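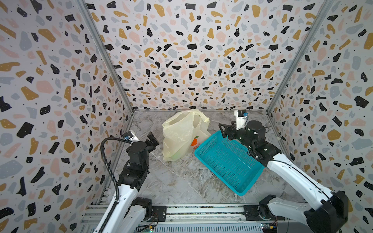

Packing and Unpacking

Vesela Krasniqi wants groceries out of the bag and into a mesh basket the minute they come home. I asked what the basket does that the bag doesn't.

"You can see what you have," she said. I pointed out that the yellow bag was thin enough to see something green through it. "Something green," she said. "Is that a lime or a pepper?"

Fair enough. She also says her way takes 90 seconds. I asked who timed it. "I did," she said, "with a small bag."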